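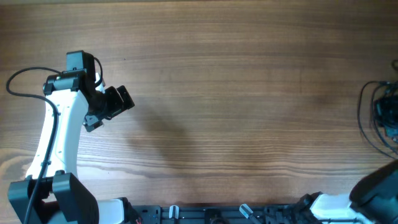

图3 木质桌面的色调与纹理走向。图片来源:Pradico 桌面表面资料集,经许可使用。

最后更新:5月

4.2 桌面色调的不均匀性与纹理带

木质桌面在室内环境中的颜色很少是单一的。同一块面板上,早材与晚材的交替、锯切方向、饰面层的厚薄以及照明的入射角度都会造成明暗差别,而使用者往往把这些差别合在一起,看作“这张桌子的颜色”。前一小节讨论了单块试样的色度测量,本小节转到已投入使用的整张桌面,考察色调在桌面范围内如何分布,以及这种分布对清洁、翻新和日常判断有什么影响。

图3所示桌面整体为暖棕色,纹理较直,沿横向展开,浅棕褐与深栗色的条带相间。靠近上缘和右侧处色调略深,左侧和左下部受光较多,局部接近蜂蜜色。中段可见细密的平行纹线,夹有少量颜色更深的节疤或线条。这几种特征在本研究收集的桌面中都较常见。需要指出的是,单凭一幅照片无法把木材本身的颜色与光照造成的亮度变化完全分开。左侧偏浅的区域至少有一部分与受光有关,至于该处木材是否也比别处浅,照片不能给出答案。

4.2.1 记录方法

现场记录在 Lorkwood 和 Ponce 两处进行。Lorkwood 的桌面多用于手工和装配,Ponce 的桌面多用于阅读与书写。两处均采用相同的步骤:先拍摄桌面全貌,再以边长200毫米的网格划分可测区域,在每格中央读取一次色度值,读数前用干软布擦拭。网格线与桌面长边平行,纹理方向另行记录,以其与长边的夹角表示。桌上固定安装的器具不予移动,被其遮挡或受其阴影影响的网格记为缺测,不作插补。

照度统一在桌面高度处测量。为便于比较,现场补光至500勒克斯后再读取色度,同时保留补光之前的照片。这样做的好处是可以把使用者平时看到的样子与补光后的样子放在一起对照。不足之处也很明显:补光灯的位置受房间布局限制,两处未能做到完全一致,靠墙的桌面尤其如此。对于饰面光泽较高的桌面,我们把灯位再抬高一些,以减少镜面反光,但仍有个别网格的读数偏亮,这些读数在后文的统计中保留,并单独标注。

全部有效网格共859个。缺测网格未计入这一数目,也未计入后文的任何比例。每个有效网格除色度值外,还附有一项目视判断,即该格主要为浅色条带、深色条带或两者混杂,由记录人员在补光条件下填写。混杂一类的判断标准在预记录阶段改过一次,改动之前的网格全部重新判过。

4.2.2 条带与块状差异的区分

整理记录时,我们把色调差异分为条带差异和块状差异。条带差异顺着纹理延伸,宽度有限,横穿纹理方向时变化快,沿纹理方向时变化慢。块状差异则不受纹理约束,往往跨过多条纹理带,边界模糊,面积较大。图3中浅棕褐与栗色的相间排列属于前者;上缘、右侧与左下部之间的明暗过渡从形态上看更接近后者。

两类差异的来源不同。条带差异主要来自木材构造,面板制成时已经存在,饰面能够减弱它,很难消除。块状差异的来源较杂,包括光照不均、局部褪色、手掌与前臂长期接触留下的油脂、饰面磨薄以及反复擦洗。补光前后对照有助于识别其中由光照造成的部分:补光之后明显减弱或换了位置的,归为照明所致;基本不变的,归为表面本身的变化。按这一标准,Ponce 的阅读桌面上有相当一部分块状差异属于照明所致,集中在靠窗一侧。Lorkwood 的桌面情况相反,块状差异多数在补光后仍然存在,且多出现在人手经常停放的位置。

混杂网格的处理较为麻烦。当网格中央恰好落在深浅条带的交界上,一次读数并不能代表整格。试验过改为每格读取多点再取平均,但平均值会把条带抹平,反而看不出纹理的贡献。最终仍采用单点读数,将混杂网格单独列出,在计算块状差异时剔除。纹理较直的桌面受此影响较小,条带走向稳定,相邻网格之间可以互相参照;纹理弯曲或为拼花的桌面则剔除较多。

4.2.3 节疤与深色线条

节疤和深色线条面积很小,对色度平均值几乎没有影响,却常常决定使用者对桌面的印象。在非正式的交谈中,使用者描述自己的桌子时,多会提到某一处节疤或某一道深线,把它当作定位的参照,例如把物品放在“那道黑线的里边”。也有使用者把天然的深色线条误认为划痕或渗入的污渍,因而反复擦拭。Lorkwood 有一张桌面在深线处的饰面明显薄于周围,据使用者说,就是这样擦出来的。

辨别二者可以从走向和触感入手。天然的深色线条大多与周围纹线平行,两端逐渐变淡,指腹滑过时与周围没有高差。划痕的走向与纹理无关,在侧光下可见凹槽。污渍的边界则常呈圆形或不规则的晕状。照片只能提供走向和边界两项信息,触感须在现场确认,所以图3中段的深色痕迹在本文中统称为“节疤或线条”,不再细分。

4.2.4 饰面翻新的对照

为了解翻新对两类差异的影响,在 Lorkwood 选取3张桌面,以 Clastovel 木蜡油重新涂饰。涂饰前沿纹理方向手工打磨,除尘后薄涂,静置,擦去余油,再重复一遍。翻新前后使用同一套网格记录,由同一名人员完成目视判断。图3中的桌面不在其内。

翻新后,桌面整体略微变深,色调偏暖,块状差异有所减小,人手停放处与其他位置的差别变得难以辨认。条带差异没有随之减小,深色条带吸油后与浅色条带的对比还稍有增强,节疤周围尤为清楚。使用者对结果的看法不一,有人认为桌面“干净了”,也有人觉得纹理过于显眼,看书时会分散注意。打磨力度不均的地方留下了新的块状差异,主要在桌角和边缘,手工打磨在这些位置较难控制。

上述对照的规模很小,木蜡油也只用了一种,结果不宜推广到清漆或水性饰面。翻新后的观察期较短,油脂接触处是否会重新变深尚不清楚。

4.2.5 对日常维护的意义

就维护而言,区分条带与块状差异可以减少不必要的处理。色调随纹理变化时,通常无须清洁或打磨。色调跨越纹理变化时,可先改变照明条件再看一遍,确认与光照无关后再考虑表面处理。擦拭宜顺着纹理方向,细密的平行纹线容易积存粉尘,横向来回擦会把粉尘推进纹线里,干后呈灰白色,在栗色条带上比在浅色条带上更容易看见。

拍照存档时,建议把桌面长边与画面边缘对齐,并注明光源所在的一侧。两处记录中都有早期照片没有注明光源,事后对照时无法判断偏浅的一侧究竟受了窗光还是已经褪色,这部分照片未用于块状差异的分析。色度数据的逐桌汇总见附录,饰面厚度的测量在下一小节给出。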